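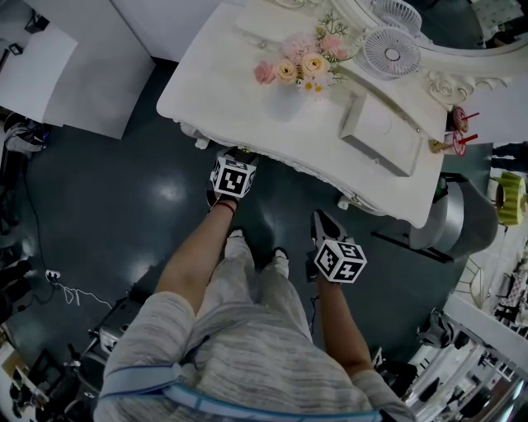
Home Checklists Tracking Releases Contact

Kokdale handheld capture: pre-session software and floor check
Build: Cutora 9, Mathur pose solver
Fill in before the first take. August revision.

1. Marker cubes, left and right
Every face detected at working distance. IDs match the config file.
OK. Left and right IDs were swapped in the config. Corrected and reloaded.

2. Cube-to-gripper transform
Hold each gripper still for 20 seconds and check the tip estimate for drift.
Left OK. Right drifted 3 mm. Recalibrated, now passes.

3. Glossy floor
Check for false marker detections from reflections, grippers held low.
Two false hits with the jaws pointing down. Raised the detection threshold. Please look at this again under evening light.

4. Jaw width reading
Open and close fully. Trace should be smooth with no steps.
OK both sides.

5. Clock sync
Head camera and gripper streams on the same clock.
OK after restarting the Gustadov logger. It had come up before the network did.

6. Buffer
At least 2,000 frames free before recording.
OK.

7. Cables and power boards
No cable across the walking path. Tape down or reroute.
NOT OK. Thin black cable runs over the floor to the power board. Reroute behind the table before anyone walks backward with the grippers on.

8. Harness
Straps flat, nothing catching at the elbows.
OK.

9. Planner replay
Replay one short take in simulation and check for joint limit warnings.
One warning at the wrist on a low reach. Logged, does not block recording.

Result: hold until item 7 is cleared, then repeat item 3.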